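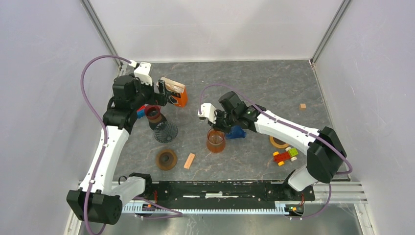 Two arms over the dark grey tabletop

Juddale observing -- who's going in March?

southern_smudge
Just back from a night at Juddale and I'm still buzzing! Got down to some really faint fuzzies with the old Nikolaidis dob, including a little galaxy I've chased for three seasons. Averted vision only, but it held steady at 188x once I'd put the hood up. The sky out there is so good, you can follow the Milky Way right down to the trees.

pavo711
Great stuff! Which eyepiece? I've never had any joy above 150 on mine, everything goes to mush.

southern_smudge
The short Vastelitz one, the 11 mm, with a barlow. It's a heavy combo but the stars stay nice and tight nearly to the edge.

coldfeet2204
I'd be a bit careful claiming that galaxy at 188x. There's a faint double right beside it that looks fuzzy in anything but perfect seeing. Fooled me for a whole winter. Did you sketch it?

southern_smudge
I did! Double is on the sketch too, just to the west, and I could split them. The smudge was longer than it was wide and sat on the other side.

coldfeet2204
Fair enough, though I'd still want a second night on it. More power isn't always your friend with low surface brightness stuff. I'd drop right back and let the field drift.

pavo711
Can't agree there, bumping it up darkens the background and small galaxies pop out. Big ones, sure, go low.

wombat_optics
Both of you try it in March and report back :) I'm bringing the Cliltach binos and a thermos. Is the top paddock gate still the one with the chain?

southern_smudge
Yep, same gate -- headlights off after the second bend please!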